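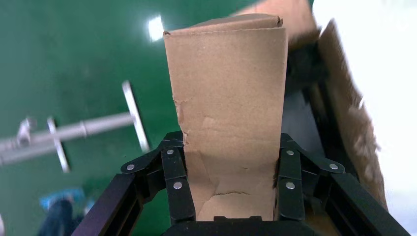 Figure 6. Cardboard held between the two fingers, seen from the wrist camera.

Section 4. Setting up the visitor demonstration

This section covers the cardboard handling demonstration used on open days and customer visits. It assumes the arm is already mounted and the controller has passed its start-up check (Section 2). If the arm has been moved since the last visit, go back to Section 2 before continuing.

The demonstration needs 2 operators. One stays at the pendant the whole time. The other handles the cardboard and talks to visitors. Do not combine these jobs, even for a small group.

4.1 Before visitors arrive

1. Clear the cell floor. Sweep up loose paper fibers and scraps, which are slippery on the coated floor.

2. Put on shoe covers. Visitors put theirs on at the door, before they reach the marked line. Spare covers are kept in the cabinet under the Asport display.

3. Check that the visitor barrier stands at least 935 mm outside the reach line painted on the floor.

4. Turn on the controller and wait for the ready tone. Load the program named PRONDEN VISIT. Do not use PRONDEN TEST, which runs at full speed and does not stop between moves.

5. Set the speed limit to 55 percent on the pendant. The setting goes back to the default each time the controller is restarted, so check it again after any restart.

6. Open and close the gripper 4 times with nothing in it. Both fingers should move together. If one lags, stop and see Section 7, Finger Linkage.

7. Look over the rivets on each finger linkage. A rivet that turns under your thumb must be replaced before the demonstration.

8. Start the wrist camera view on the wall monitor. Wipe the lens with a dry cloth if the picture is hazy.

CAUTION: Press the emergency stop and leave it pressed before you put your hands near the linkage plates. The plates fold inward as the fingers close and can trap a fingertip.

4.2 Choosing the cardboard

Used cardboard is fine for this demonstration and is what most visitors ask about. The piece in Figure 6 has a folded top edge, a ripped outer layer along the left side, and creases where it enters the grip. Pieces in this state can be used.

Do not use cardboard that is wet, oily, or still has staples or metal strapping in it. Cut off any long tape tails. Tape sticks to the inside of the plates and the next piece will not release cleanly.

Set out enough pieces for the whole visit before you start. Going back to the storage room in the middle of a run means stopping the program and clearing the cell.

NOTE: Double-wall board can be picked up but it springs back when released. Keep it for the end of the visit, when the visitors have seen the normal cycle.

4.3 Running the demonstration

1. Ask visitors to stand behind the barrier. Bags and coats go on the rack by the door.

2. Point out the emergency stop buttons and tell visitors which operator is in charge of them.

3. Place the first piece of cardboard upright in the pick area, with its wide face toward the wrist camera. Step back behind the reach line.

4. Say "clear" aloud. The pendant operator repeats it and then presses START.

5. The arm moves down and pauses. Use the pause to direct visitors to the monitor, where they can see the fingers from the wrist side.

6. The fingers close. Some creasing low on the cardboard is normal, and a crack across the face just above the gripper base may form on thin or tired board. The grip is acceptable as long as the piece does not slip when the arm lifts.

7. The arm lifts, turns, and releases the piece over the bin. Wait for the amber lamp to go out before anyone crosses the reach line.

8. Repeat with the next piece.

If another piece leans against the one being gripped, let the cycle finish unless it starts to drag. If it drags, press PAUSE, call "hold," and wait for the pendant operator to answer before you pull it free.

CAUTION: Do not hand cardboard directly to the gripper, even if a visitor asks to see it. The program has no hand-over mode.

4.4 Changing the grip setting

The Plirura gripper has light, medium, and firm grip settings. The visit program starts on medium. To change it, pause the program with the fingers open, choose GRIP on the pendant, select the new setting, and press SAVE. The change applies from the next pick.

Use light for single sheets. Use firm only for stiff board. Firm will buckle most ordinary boxes near the base of the gripper, and the piece may then fall while the arm is turning.

4.5 Questions from visitors

Answer questions between cycles, with the program paused. Visitors from sorting plants usually want cycle times. The figures measured on the Zwane line are in Appendix C and may be shared. Throughput for other sites may not.

Visitors may photograph the cell from behind the barrier. Ask them to turn off the flash, as it upsets the wrist camera and can cause a missed pick.

4.6 Closing down

1. Finish the current cycle and release any cardboard still in the fingers.

2. Send the arm to the HOME position.

3. Press the emergency stop, then turn off the controller at the main switch.

4. Brush paper dust out of the finger linkages. Do not use compressed air.

5. Empty the bin and fold the visitor barrier against the wall.

6. Enter any dropped pieces, stops, or missed picks in the visit log and sign it.

Send corrections to this section to Bongani Steyn, Demonstration Cell.

Section 4 last revised April 2022. Replaces the sheet taped inside the cabinet door.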